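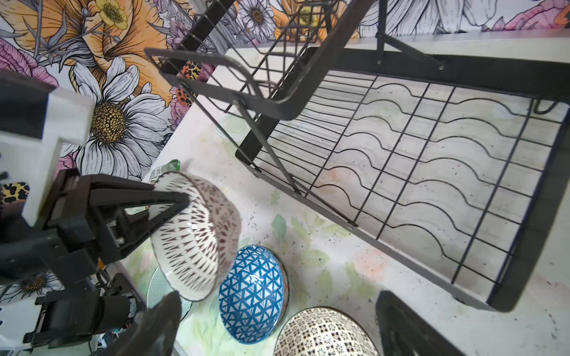
Abb. 1: Weiße Keramikschale mit rotbraunem Tropfenmuster, rechts das schwarze Abtropfgestell.

2025-07-08, Glasurversuche, Fortsetzung

Heute die neue Mattglasur auf der Grolby-Masse angesetzt. Die Rohstoffe sind von der Lieferung aus Januar, der Sack mit Feldspat war gut verschlossen. Ich habe 800 g trocken eingewogen und in der Grindora gemahlen, danach zweimal gesiebt. Auf dem Sieb blieb nur wenig zurück, deutlich weniger als bei der alten Rezeptur.

Probeplättchen:

- 7 Stück getaucht, davon 3 mit doppelter Schicht
- 2 weitere nur mit dem Pinsel, ist leider streifig geworden
- alle auf der Rückseite mit Eisenoxid beschriftet

Die Suspension setzt sich schnell ab. Nach der Mittagspause war am Boden vom Eimer schon eine feste Lage, ich musste lange rühren. Vielleicht fehlt Bentonit. Im Heft von Treltdale steht bei einer ähnlichen Glasur bis zu 2 % als Zusatz, das will ich beim nächsten Ansatz probieren.

Rotton: Der Farbkörper von Cárdenas ist im rohen Zustand viel heller als erwartet. Vor dem Brand kann ich dazu nichts sagen. Bitte die Dose nicht mit der alten verwechseln, der Deckel sieht gleich aus!

Ofen ist noch nicht voll, deshalb kein Brand heute. Die Plättchen liegen auf dem oberen Brett neben dem Fenster, bitte nicht anfassen, die Glasur staubt noch.

Offen: Dichte messen, Bentonit bestellen, Sieb besser reinigen (in der Ecke klebt noch Kobalt).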